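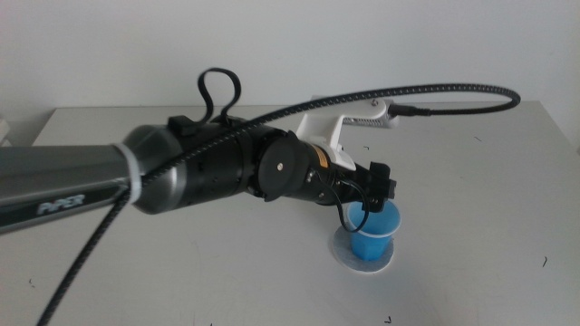 # Porkard: the tabletop set

Search this repository Go

Porkard is a small pile of recordings about one cup on one white table. If you were hoping for a kitchen, try Rindness, which has a sink and everything.

## What's in it

- 2106 clips of cup work: picked up, put down, nudged over a bit
- 130 held back for testing – please leave them there
- `notes.txt`, mostly complaints about the cup

## Known problems

White table, white wall. The background has been called "restful" and also "a mistake." Clips from January use an older table height; see `heights.csv`.

Questions go to Hilkka Turunen, who chose the cup and stands by it.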